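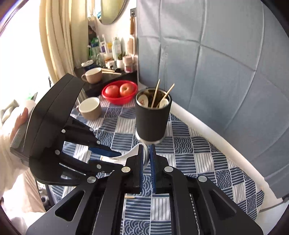 Tabletop & Utensil Storage

Shop > Kitchen > Utensil Holders > Benurberg Round

Benurberg Round Utensil Holder, black

Upright cylindrical holder for spoons, chopsticks and skewers. Black body with a polished metal ring at the base. Shown with white ceramic spoons and wooden skewers; a beige mug with a white interior stands beside it. Spoons, skewers and mug are not included.

Capacity: 30 pairs of standard chopsticks, or a mixed load up to 300 g
Compartments: one, undivided
Lid: none
Warranty: 3 years

Use and care
Place on a flat, level surface. Store ceramic spoons with the head up — the curved handle goes in first. Long skewers lean against the rim and should be loaded last. Wash by hand with mild soap and dry the base ring with a cloth. Do not use abrasive pads on the ring.

Ordering
Sold singly or in a set of 3. The matching mug is listed separately under Wirnance, in beige only. For trade orders, contact Suryani Setiawan in the sales office. Replacement base rings are not stocked.

Page updated 15 October 2025

3 shares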